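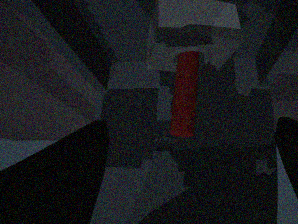

Gripper's-eye view from the simulator, dark and grainy, with the red block standing between the fingers.

Turning the lights off

Anyone who has walked past our end of the corridor since February will have seen Rachid Ouali peering at a nearly black monitor with his hand cupped round his eyes. He is well, thank you. He has been working on Stivholm, our attempt to find out how bad a robot's eyesight can get before it stops being able to pick things up, and the picture at the top is the sort of thing he looks at all day.

The question came out of a disagreement over lunch. Most people who train grasping in simulation jumble up the colours and textures, move the lamp about a bit, and hope the real world ends up looking like one more variation. Áine Dunne's view was that we were all being far too polite to our robots. Our simulated rooms were lit like a dentist's. Real cupboards are gloomy, real cameras are cheap, and a cheap camera in a gloomy cupboard gives you a picture full of coloured speckle. Rachid said a decent policy would cope. Áine said she would like to see that, in a tone those who have shared an office with her will recognise.

So the method, such as it is, consists of making things steadily worse. Training starts in ordinary light with a clean picture. Each time the policy gets comfortable, we dim the room a notch and turn the grain up a notch. If it starts missing, we hold the level where it is until it recovers. There are two knobs, one for light and one for noise, and the training loop is allowed to fiddle with both. We call this a curriculum in the paper and something ruder in the lab.

The part that took the time was the grain. Our first version was plain random noise, the same strength everywhere, and the policy learned to ignore it almost at once, which pleased us for an afternoon. Then we looked at what a real sensor does in poor light. The speckle is worse in the shadows, it clumps, and it comes in colours that aren't in the room. Briem, our renderer, now does all of that, and runs a good deal slower for it. Apologies to everyone who shares the cluster.

Now the numbers. The policy trained through the full curriculum was given 3,330 attempts at the darkest setting and missed 962 of them. That is a long way from something you'd let near your crockery. The policy trained only in good light was let loose on the same test, and we stopped it early out of kindness. Its usual habit was to close firmly on nothing and then lift the nothing very carefully.

What surprised us more was where the misses came from. We had assumed the policy would lose the block altogether. Going through the replays, Áine found that it mostly headed for the right place and then misjudged how far away it was, closing a shade too early. A single camera by the fingers has little to go on for distance once the shadows run together, and there is only so much training can do about that. Rachid has added a short sideways wiggle before the final approach, so the policy gets to see the object from slightly different places. It looks like nerves. Early runs suggest it helps, but they are early runs and he has asked us not to print the graph.

Red has also come under suspicion. A strongly coloured block in a grey and brown world is a generous target, and the reviewers will say so if we don't. The next round uses thirteen object colours, several of them chosen by Áine specifically to be miserable. There is one she describes as "wet pavement".

After that comes the real arm in the Prirkance room, with the blinds down. Please knock before you go in, and please don't put the lights on to be helpful.

The training code will go up on the Pludow page once Rachid has taken out the comments.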